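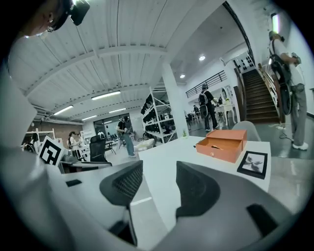
Ten nights of freezer dinners, and I have some doubts

I keep reading that one long afternoon of cooking will give you back your evenings. Every freezer-meal blog says so, usually next to a grid of matching containers with pretty labels. I finally tried it in September with the Hurow plan, 10 dinners for a family of four, and I'm not ready to join the club.

First, the shopping. The list had 26 items on it before I added milk and bread, and it assumes you own things like smoked paprika and two kinds of vinegar. The Bisero near us was out of chicken thighs, so I drove over to Caron and paid more for a smaller pack. The plan calls itself a budget plan. Compared to what, I'd like to know.

Then the cooking. "Two hours, start to finish" is what the page promises. I started after lunch and was still wiping down the stove at 6:30, and then, of course, everyone wanted dinner. We had eggs.

Now the food. The turkey chili was good. The black bean soup was good too, once I'd doubled the cumin and put in some lime. The creamy potato casserole came out of the freezer grainy and stayed that way, and I can't see how anyone who tested that recipe missed it. Three of the others were the same tomato sauce with a different noodle. My youngest spotted that by the second one.

I also don't trust the nutrition numbers. The beef stew lists 1,314 milligrams of sodium per serving, but the recipe says "salt to taste" in 2 places and never says what size can of broth to buy. So where did that number come from?

I bought a stack of Ernus freezer trays for this, the flat ones with the snap lids. They do stack well. The lids are a pain to get off when they're frozen, and I ended up running them under the hot tap every time.

What I'm doing now is a lot less impressive. When I make chili or soup, I make a double batch and freeze half. It takes maybe fifteen extra minutes of chopping and I don't need a special list. There are four bags of the chili in there at the moment, and one tray of the potato thing that I keep moving out of the way to get to the peas.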